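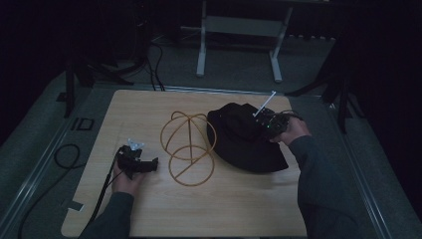

Page last changed: 30/09/2022

Soft goods remain a weak point for handling machines. A box has a width, a weight and six flat sides, and a gripper can be told where to close. A hat has a crown that folds in on itself and a brim that goes wherever it was last pushed. Writing rules for this has been tried many times. At Kerkgate the approach is to record people doing the job, many times over, and to let a learning system find the pattern.

The task in the current set is called Hladun, after the packing line it is meant to serve. It consists of fitting a soft black hat to a wire former and taking it off again. A person does the work, but with a hand-held gripper in each hand in place of bare fingers. What the system learns from is limited to what a gripper could do. The operator cannot pinch a seam with a thumbnail or smooth a crease with a palm, and the recordings are slower and clumsier as a result. This is accepted.

Larysa Antoniuk plans the sessions. Her rule is that a recording is kept if the hat ends up on the former and neither tool has left the working area. Drops are kept too, provided the operator recovers without help. In January the set had a narrower rule and threw out every drop, and the model trained on it had no notion of what to do when a brim slipped. It would carry on lifting with nothing in its grip.

The set now stands at 1,596 recordings. Of these, almost 38 per cent contain at least one failed grasp. Starting positions are varied by hand between recordings: hat to the left of the former, hat to the right, crown up, crown folded under. A printed sheet lists 16 such starts and the operators work down it in order, then back up. Earlier attempts to let people choose their own starts gave a heap of near copies, as most people put a thing down where it is easiest to pick up again.

Two views matter in training. The one from head height gives the layout of the board and the position of both tools. The one at the gripper gives the contact, and with dark cloth it is the only view in which the fold between brim and crown can be told from shadow with any confidence.

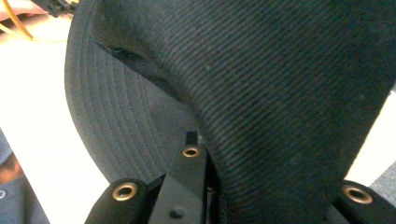
Kaj Hallgrímsson doubts that the close view is worth what it costs, and has argued that most of the useful signal lies in how the tool moves, with the images needed only to find the hat in the first place. A set with half the video and twice the number of hats, on this account, would be the better buy.

The point about hats is fair. A model that has met only black cloth may do poorly on straw or pale felt, and the team does not claim otherwise. On the close view the evidence so far leans the other way. Trained without it, the model reached the brim but closed on the crown as often as on the edge. The trial was small, and it will be run again once the second batch has been labelled.

Labelling is done in Brovo, a plain tool that plays the views side by side and lets the user mark the start and end of each grasp. It is dull work. The marks made by different people agree well on when a grasp begins and poorly on when it ends, for cloth does not leave a gripper all at once – it drags. The written guide now fixes the end at the moment the jaws start to open, whatever the cloth does afterwards.
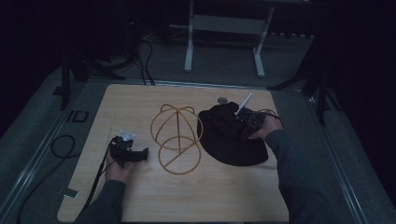
Timing between the two tools has been the other source of trouble. Each keeps its own clock, and over a long session the clocks drift apart. A gap too small to notice in playback is enough to teach the model that one hand lets go before the other has taken hold. Sessions are now kept short, with a sync step at both ends, and any recording in which the two checks disagree is set aside for repair.

The finished set will go to Trovix in 2 parts, the first with labels and the second without. The unlabelled part is held for testing, and the operators who recorded it do not appear in the first.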